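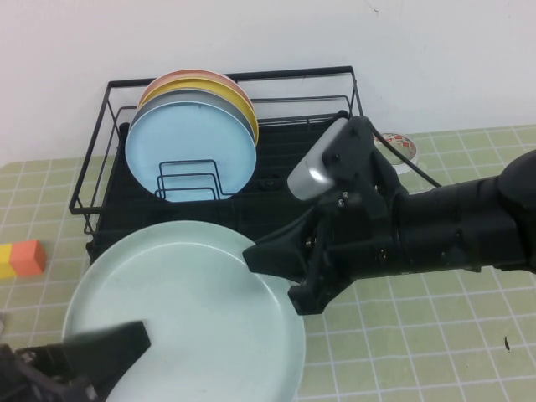
Rack bench, Wednesday, started 9:40

Wire rack, black, dark slotted base. Moved back onto the green mat after the floor people finished. Mat grid is good enough for putting the rack back in the same place, so from now on line up the front outer wire with a white line and write down which one. I had been using a pencil mark on the table, which the mat now covers.

Plate order in the rack, front to back: light blue, gray, yellow, salmon. Mint is the fifth and the larger problem, see below. Keep this order until I change it in the book. Last week's sheets have yellow and gray swapped on some lines, and Tomomi Honda spent most of a morning finding out which. Plates are identified by color only. No stickers, they hold water at the edge and the drip numbers go off.

Task for the day: lean and drain. Jirnivik want to know whether the small divider insert (the black one with the three nested loops) can be left out of the box. Their argument is that plates stand fine without it. My argument so far is that plates stand fine without it when the rack is half full and I am the one loading.

Tare

Rack plus insert plus four plates, all dry: 1,951 g on the floor scale. Repeated after lifting everything off and putting it back, same reading. Scale was leveled first. Do not use the small scale for this, it drifts when the load hangs over the pan.

Method, as run

1. Plates dry, rack dry, base dry. Wipe between the slots, water sits there and you can't see it against the dark base.
2. Pour 300 ml over the face of the front plate, slowly, from the top rim. Same jug each time.
3. Wait on the kitchen timer. Don't touch the table.
4. Lift plates out back to front, weigh the rack alone, then each plate.
5. Towel everything. Fresh towel after every fourth run, the old one leaves lint and just spreads the water around.

Step 4 used to say front to back. Changed because pulling the blue plate first lets the others slump forward and they touch, and then whatever was on the gray one ends up shared.

Runs with insert in front of the plates

Nothing odd. The blue plate leans back onto gray, gray onto yellow, and so on, small angle all the way through. Water from the blue face goes down into the base and stays near the front. Back of the blue plate picks up a film where it meets the gray rim. That contact line is the slowest part to dry in every run, including yesterday's. Salmon at the back got almost nothing from the pour, as expected.

Runs with insert removed

Same angle at the start. After the pour the blue plate crept forward on its foot, twice out of the whole set. It did not fall. The creep was enough to open a gap between blue and gray, and in those runs the film on the back of blue was less. So for drying, taking the insert out is slightly better when the plate moves and the same when it doesn't. That is an awkward result to send to anyone and I would like it repeated by a different pair of hands before it leaves the building.

Blagoje Jurić thinks the creep is in the base and has nothing to do with the insert: the foot of the plate finds the edge of a slot and rides along it. Possible. Try the rack turned end for end.

Mint plate

It needs its own page. With four plates leaning and the insert in place, I can't get mint in at the front without moving the blue one. It goes in if the insert is shifted along, but then it leans on blue at a different angle from the rest and the rims cross. Loading it last is bad, loading it first is fine. Whoever buys the rack will load it last because the big plate gets washed last.

Options, no order:
Insert moved toward the middle, plates split either side. Not tried.
Mint flat across the top of the outer frame. Tried once, drains badly, pools inside the rim since the raised edge holds it.
Mint on its own at the far end, leaning the other way. Tried, works, uses up the space meant for cups.

When handling mint keep it tilted toward the rack until it is over the base. Level, it carries more water in the rim than you expect, and that goes on the mat and then under the mat. Lift the mat at the end of the day and dry the table. I found a ring under there Monday's lot must have left.

Side note on the finish. Mint is matte, and drops stay put on it and dry where they sit. Left three visible marks after the second pour. They came off with a damp cloth. I haven't compared the water from the Sorkasero filter with plain tap, and should, before anyone writes "marks" in a report as if the plate did it.

Wire and base

Ran a dry cloth along all of the outer frame, checking for snags, mainly at the joints. One rough spot at a weld on the back, low down. Won't catch a plate, would catch a sponge. Marked with a bit of tape on the inside. Kawaguchi quote 3,000 load and unload cycles for the coating on this type of wire. We are nowhere near that and I have no plan to get there by hand.

Insert wires: the innermost loop takes the contact when a plate is pushed in crooked. No wear seen. Feet of the insert slip sideways on the base if you nudge it. A clip would fix it, but a clip is a new part and Prekside will want a drawing.

Bench housekeeping

Packing tape stays on the table behind the rack for now, I need it for the return carton. Please don't walk off with it.
Jug goes back upside down.
Towels: 2 clean left.
Timer battery is going, the beep is faint from the sink.

14:15

Turned the rack end for end as per Blagoje. No creep in the first two runs, creep in the third. Doesn't settle anything. Slots look the same width from both ends by eye. Need the feeler gauges back from downstairs.

Re-weighed the dry set afterward and got the tare again, so at least the drying between runs is good.

To do
Insert in the middle, plates split, mint loaded last.
Filter water against tap on mint only.
Tomomi to repeat the no-insert runs without reading this page first.
Gauge the slots.
Ask Jirnivik which plates they loaded when they said it stands fine. If they were all one size the comparison isn't worth much.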